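제4장 보이지 않는 방의 주인, 공기

공기는 우리가 가장 오래 쓰면서 가장 적게 쳐다보는 물질이다.
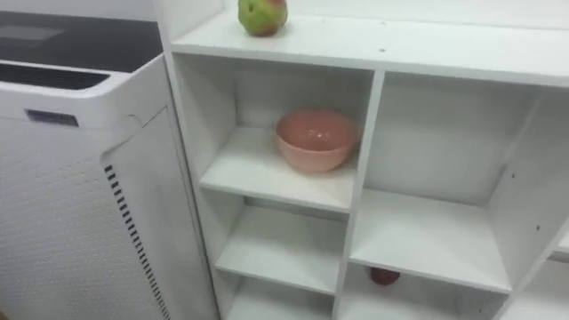

산드로 롬바르디(Sandro Lombardi)는 이 첫 문장에 고개를 갸웃했다. 쳐다보지 않는다는 말은 맞지만 느끼지 않는다는 뜻은 아니지 않느냐고, 자기는 남의 집 현관에 들어서는 순간 그 집 공기를 먼저 안다고 했다. 우리는 이 반론이 무척 마음에 들었다! 이번 장을 어디서부터 시작해야 할지 알려 주었기 때문이다. 그러니 현관에서 출발해 보자.

남의 집에 처음 들어갔을 때를 떠올려 보자. 된장찌개 냄새, 오래된 책 냄새, 섬유 유연제 냄새가 훅 끼친다. 그런데 십 분쯤 앉아 있으면 그 냄새가 사라진다. 냄새 분자가 없어진 것일까? 대개는 그렇지 않다. 우리의 후각이 같은 자극에 익숙해진 것이다. 이런 현상을 후각 순응이라고 한다. 집주인이 자기 집 냄새를 모르는 까닭도, 밤새 문을 닫고 잔 방이 답답한 줄 모르다가 아침에 화장실에 다녀와서야 깜짝 놀라는 까닭도 여기에 있다. 실내 공기를 공부하려면 코만 믿어서는 안 된다는 것, 이것이 이 장의 첫 번째 실마리이다.

4.1 방 안의 공기는 무게가 얼마일까

먼저 공기에도 무게가 있다는 사실을 몸으로 느껴 보자. 상온에서 공기 1세제곱미터의 질량은 대략 1.2킬로그램이다. 가로 4미터, 세로 5미터, 높이 2.4미터인 방이라면 부피가 48세제곱미터이니, 그 안에 든 공기는 57킬로그램이 넘는다. 어른 한 사람의 몸무게와 맞먹는 공기가 방마다 들어 있는 셈이다. 놀랍지 않은가? 환기를 한다는 것은 바로 이만한 물질을 창밖으로 내보내고 그만큼을 새로 들여오는 일이다.

이 공기의 대부분은 질소와 산소이다. 마른 공기를 기준으로 질소가 약 78퍼센트, 산소가 약 21퍼센트를 차지하고, 나머지 1퍼센트 남짓에 아르곤과 이산화탄소 같은 기체가 섞여 있다. 이 비율은 교실에서나 산꼭대기에서나 크게 다르지 않다. 그렇다면 우리가 ‘공기가 나쁘다’고 말할 때 달라진 것은 무엇일까? 답은 아주 적은 양으로 섞여 있는 성분들에 있다. 실내 공기의 이야기는 거의 모두 이 적은 양에서 벌어진다.

4.2 떠다니는 것과 녹아 있는 것

실내 공기에 섞인 물질은 크게 둘로 나눌 수 있다. 하나는 입자이고 다른 하나는 기체이다.

입자는 고체나 액체의 작은 알갱이로, 옷에서 떨어진 섬유 조각, 꽃가루, 요리할 때 튀어 오른 기름방울, 촛불의 그을음이 모두 여기에 속한다. 햇살이 비스듬히 드는 오후에 이불을 털어 본 사람이라면 반짝이며 떠도는 알갱이를 본 적이 있을 것이다. 다만 정말 작은 입자는 그렇게 맨눈으로 하나하나 가려볼 수 없다. 지름이 2.5마이크로미터 이하인 입자를 초미세먼지라고 하는데, 머리카락 굵기와 견주면 수십 분의 일에 지나지 않는다. 큰 알갱이는 금세 바닥에 가라앉지만 작은 알갱이는 몇 시간씩 떠 있기도 한다. 무거운 것이 먼저 떨어진다고 외우지 말고, 공기의 저항과 중력이 어떻게 겨루는지 생각해 보자. 알갱이가 작아질수록 무게는 빠르게 줄어드는데 저항은 그만큼 빠르게 줄지 않는다. 그래서 천천히 떨어진다.

기체는 사정이 다르다. 새 가구나 페인트에서 나오는 휘발성 유기 화합물, 사람이 내쉬는 이산화탄소는 분자 상태로 섞여 있어서 가라앉기를 기다려도 소용이 없다. 촘촘한 섬유 필터는 입자를 붙잡는 데에는 뛰어나지만 이산화탄소는 그대로 통과시킨다. 활성탄은 표면에 난 수많은 미세한 구멍으로 일부 기체 분자를 흡착한다. 무엇을 걸러 내느냐에 따라 쓰는 방법이 달라진다는 점을 꼭 기억해 두자.

4.3 브라르니코 마을의 기록

브라르니코(Brarnico)의 옛 학교에는 1813년부터 쓴 난방 일지가 남아 있다. 장작을 얼마나 땠는지 적은 평범한 장부인데, 여백에 담임 교사가 남긴 짧은 글이 재미있다. 아이들이 오후만 되면 존다, 창을 열면 깨어나지만 춥다고 운다. 두 줄뿐인 메모 속에 이 장의 핵심 문제가 통째로 들어 있다! 따뜻함을 지키려면 창을 닫아야 하고, 신선한 공기를 얻으려면 창을 열어야 한다. 오늘날의 건축가도 똑같은 문제를 놓고 씨름한다.

같은 건물의 교실에서 어느 해 4월에 이산화탄소 농도를 재어 보았다. 수업을 시작하기 전 창을 활짝 열어 두었을 때의 값은 497ppm이었다. 창을 닫고 수업을 이어 가자 농도는 꾸준히 올라갔고, 쉬는 시간에 마주 보는 창 2개를 열자 3분 만에 눈에 띄게 떨어졌다. 창을 한쪽만 열었을 때에는 훨씬 더뎠다. 바람이 들어올 길과 나갈 길이 함께 있어야 공기가 시원하게 지나간다. 이를 맞통풍이라고 한다.

생각 열기

집이나 교실의 평면도를 간단히 그리고, 창과 문을 표시해 보자. 바람이 들어와서 나갈 만한 길을 화살표로 이어 본다. 화살표가 닿지 않는 구석은 어디인가? 그곳에 향을 피우지 않고도 공기가 머무는지 알아볼 방법을 짝과 함께 궁리해 보자. 가벼운 실 한 가닥이면 뜻밖에 많은 것을 알 수 있다.

이 장에서 배울 용어

후각 순응, 입자상 물질, 휘발성 유기 화합물, 흡착, 환기 횟수, 맞통풍

다음 절에서는 이 가운데 환기 횟수부터 다룬다. 한 시간 동안 방 안으로 들어온 바깥 공기의 부피를 방의 부피로 나눈 값인데, 계산은 나눗셈 한 번이면 끝난다. 앞에서 구한 48세제곱미터를 공책에 적어 두고 책장을 넘기자.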